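# The rules on the wall at Postine

Our demonstration rules began as one page. They now run to 31 items, and I wrote most of them, so I've lost the right to complain.
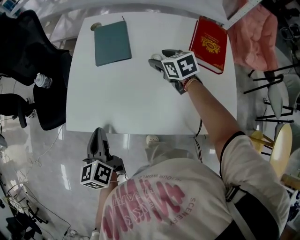 *Right gripper out over the table, left one hanging low, two books on the far side.*

The handbook is called Jutulel, a name picked at lunch and never fixed. It covers how a person should move a pair of hand-held grippers so that a robot can later learn something from it. Rule 1 says keep the marker cubes clean. Rule 2 says keep them facing a camera whenever you can, and it has caused more arguments than the other 29 put together. Wrists don't like being told which way to face.

My favorite is rule 12: the idle hand is still recording. New people treat the gripper they aren't using like an umbrella on a dry day. It swings, it scratches a knee, it points at things during conversation. All of that goes into the file, and a model will learn to scratch a knee if you show it 100 times.

We borrowed the Hirvonen checklist for a while. It wanted a signature before every take. I signed my name so often in April that it stopped looking like a name, and we dropped it. What we kept was the bit about cables: trace each one to its plug before you start, and don't step backward until you have.

Two things I'd still change. The rule on small round objects says "grasp at the widest point," and I wrote that without ever trying it on something that rolls. And the naming scheme, which comes from the Flodidlow project, allows no spaces, no capitals and very little joy.

Rule 32 is in draft. It's about deleting rules.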